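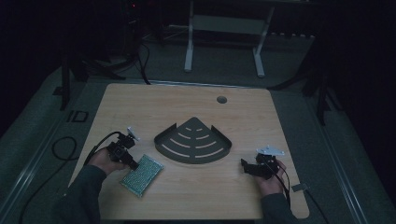

Belent bathroom fittings refurbishment - progress report, February
Prepared by Natália Henriques for Adelino Caldeira

1. Work completed
Cleaning of the perforated corner shelves continued at the Antunes site. Over 400 shelves have now been cleaned and checked, against a project total of 900. The quarter-circle model takes longer than the straight racks. Residue collects in the curved slots and along the inside of the raised rims, and both areas have to be scrubbed by hand.

2. Method
The green scrub sponge remains the standard tool for the base and rims. Each shelf is placed flat on the table, scrubbed along the line of the slots, turned over and repeated. Steel wool was dropped after Brahim Farouk found scratches in the dark finish on six pieces from the first batch. Those pieces are held back for recoating.

3. Open items
Sponge wear is higher than planned - one sponge lasts 60 shelves before the surface goes smooth. Leonilde Quintela has asked Zustero for a revised supply price. Rinse water disposal is still waiting on a reply from the building owner.

4. Next period
Finish the corner shelves and start on the soap racks. Inspection sheets for the cleaned pieces will be sent with the next report. No change to the budget is requested.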